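Staff Kitchen: Cups and Tableware

The Midley House office thanks all residents and staff who took part in the April review of the shared kitchen. A total of 87 pieces of crockery were sorted, and items without an owner's name have been placed in general use. Cups intended for everyone are now kept on the counter, and personal mugs should be returned to the shelf assigned to each floor.

Members are asked to rinse cups after use and set them upside down on the off-white tray. The blue cup with the flower design and the plain white one belong to the general set and may be used by anyone — please handle the patterned rim with care. The tray itself is to be wiped by the last person leaving in the evening. 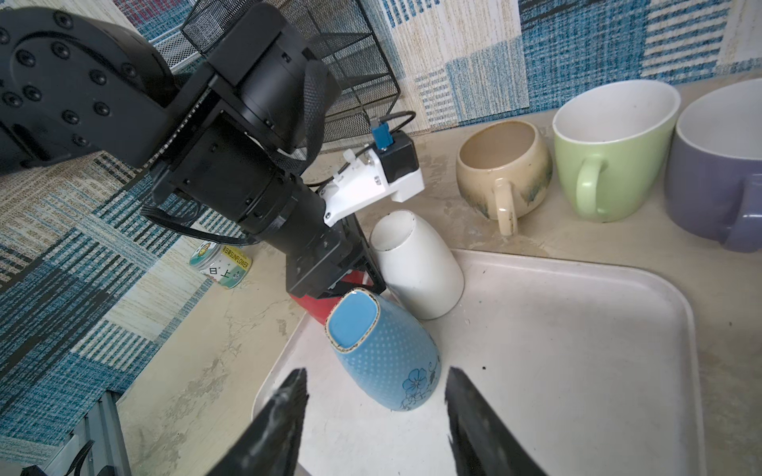 Storage of Dry Goods

Small containers of food may remain on the counter if they are closed and labeled. Unlabeled containers will be moved to the lower cabinet and held there for 20 days. Requests for additional shelf space should be sent to Doaa Bennani at the front office. Questions concerning breakage or replacement of tableware may be directed to Vivek Jaiswal, extension 451.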